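Coupe à bord ondulé Idier : deux mois sur la table

Acheté en magasin chez Drila, essai rédigé le 14/5/02

Je cherchais un plat pour poser un fruit ou deux sur une table blanche assez nue, sans acheter un compotier de famille. Le modèle Idier était en rayon à côté de la coupe lisse de Rankin, moins chère mais très plate. J'ai pris l'Idier pour le bord.

La matière est translucide, avec une légère teinte verte qui se remarque surtout sur fond clair. Posée sur un meuble foncé, elle paraît presque incolore. Le bord remonte en plis assez larges, irréguliers, et c'est lui qui retient les fruits ronds. Une pomme ou une orange placée au milieu ne roule pas quand on pousse un peu la coupe. 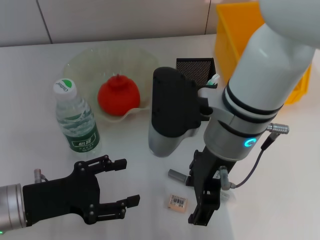 La coupe et son fruit rouge, à côté d'une bouteille d'eau C'estbon et d'un pot à crayons noir.

La contenance est modeste. Avec un seul gros fruit au centre, l'ensemble est équilibré. Avec quatre oranges, celles du dessus dépassent et la forme du bord disparaît. Pour une corbeille de semaine, il faut regarder ailleurs, par exemple le saladier Tirkberg, plus profond, que j'ai eu avant et qui prenait trop de place.

Sur la balance, mon exemplaire fait 427 g à vide. Il est donc stable, et on le déplace d'une main sans y penser. Je l'ai chargé jusqu'à 400 g de cerises, après quoi elles commencent à sortir par les creux du bord.

Le nettoyage est le point faible. Les plis gardent le calcaire et une éponge ordinaire passe mal au fond des ondulations. J'utilise une brosse à bouteille souple et un peu de vinaigre blanc, puis un torchon fin. La notice déconseille le lave-vaisselle et indique une température maximale de 80 °C. Je m'en suis tenu au lavage à la main.

Côté voisinage, la coupe va bien avec des objets simples. Le pot à crayons en maille noire fait ressortir la transparence. Un bac en plastique jaune, en revanche, attire l'œil avant elle, et j'ai fini par le mettre plus loin.
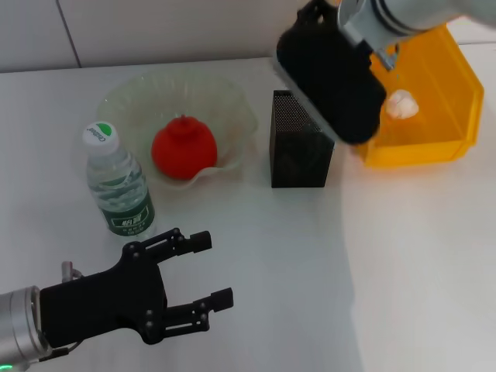 Peut-on y servir une salade ?
Pour une petite portion déjà assaisonnée, la coupe convient, mais on ne peut pas y mélanger quoi que ce soit : les feuilles passent par-dessus les creux du bord et la sauce reste dans les plis.

Points positifs : teinte discrète, bonne tenue des fruits ronds, poids raisonnable.
Points négatifs : nettoyage des plis, contenance limitée, emballage réduit à une feuille de papier.

Note : 7 sur 10. Idier annonce un format plus grand pour juillet, à voir si le bord est aussi haut.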